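Bustley Robotics Club Handbook
Home | Handbook | Build Log | Schedule | Contact

Section 4. Setting up the block-pushing station

Read this section before your first session on the arm. It covers the board, the blocks, the push tool and the first run. Wiring and network setup are in Section 3. Scoring for the Flanley Cup is in Section 6.

4.1 Before you start

You need two people. One runs the laptop and the other stands at the stop button. The person at the button does not do anything else while the arm is powered, and that includes moving blocks.

Tie back long hair and take off lanyards. Hoodie strings go inside the hoodie.

CAUTION: Do not reach over the board while the arm is enabled. If a block falls off the table, leave it until the run has ended.

4.2 Placing the board

1. Check that the arm is disabled and parked.
2. Lift the board onto the table with one person at each end. It scratches easily, so do not drag it.
3. Line up the front edge with a row of holes in the table. Use the same row every time. It is marked with tape on the table leg side.
4. Push down on each corner. If the board rocks, look for a screw or a washer underneath.
5. Wipe the top with a dry cloth. No spray cleaner. It leaves a film and the blocks slide farther than the controller expects.

NOTE: The board has a few knots. They are flush with the surface and do not affect a push. Do not sand them.

4.3 Fitting the push tool

1. Slide the tool into the collar with the rounded end down.
2. Tighten the clamp by hand, then a quarter turn with the hex key from the Bevell kit. Do not use the long key.
3. Try to twist the tool. If it turns, take it out, clean the collar and start again.
4. On the laptop, open the Cheon control panel and choose Tool > Push. The gripper profile has a different length and will drive the tip into the wood.
5. Run Touch Off. The arm lowers slowly until it meets the gauge card, then backs away. Remove the card when the panel says Ready.

CAUTION: Run Touch Off again any time the tool has been removed, even if you put it straight back.

4.4 Laying out the blocks

The practice set is printed in the club room. Block files are in the shared folder under Parts 427. Reprint a block if a corner is chipped or if it no longer stands flat.

1. Disable the arm.
2. Set out the blocks with space between groups, but let blocks inside a group touch if the task card calls for it. Separating a tight group is part of the exercise.
3. Keep every block at least 60 mm in from the edge of the board.
4. Leave the front of the board clear. The arm needs that room to come around behind a block.
5. Step back and enable the arm from the laptop.

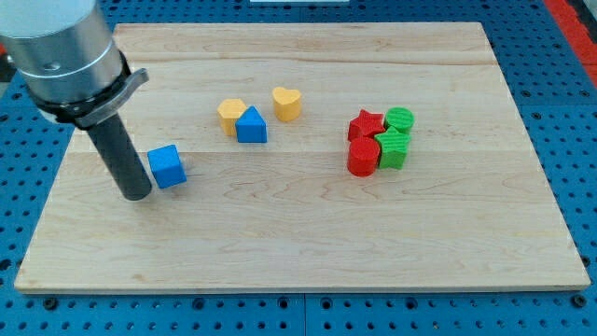 Instructions on the task card are short and always name a color and a shape, such as "push the red star to the green cylinder." Type them exactly as printed. If you want to try your own wording, save it for Friday open bench so the practice log stays easy to compare.

4.5 First run

1. Set speed to 60 percent. New members stay at this speed until a team lead signs their card.
2. Say "running" out loud and wait for the person at the stop button to answer.
3. Press Start.
4. Watch the tip, not the screen. Press stop if the tip touches the wood, if a block tips over, or if the arm pauses over a block and does not move on.
5. When the run ends, disable the arm and write the result in the log – done, partly done or stopped. Write down stopped runs too.

NOTE: A block that tips over usually means the tool is set too high. Repeat 4.3, step 5. Lowering the speed will not fix it.

4.6 Packing up

Park the arm, disable it and turn off the controller in that order. Put the blocks back in their tray. The board can stay on the table during the week, but it comes off in November when the room is used for the open house.

Next: Section 5. Recording and replaying runs

Bustley Robotics Club | Contact the club | Copyright Bustley Robotics Club | Back to top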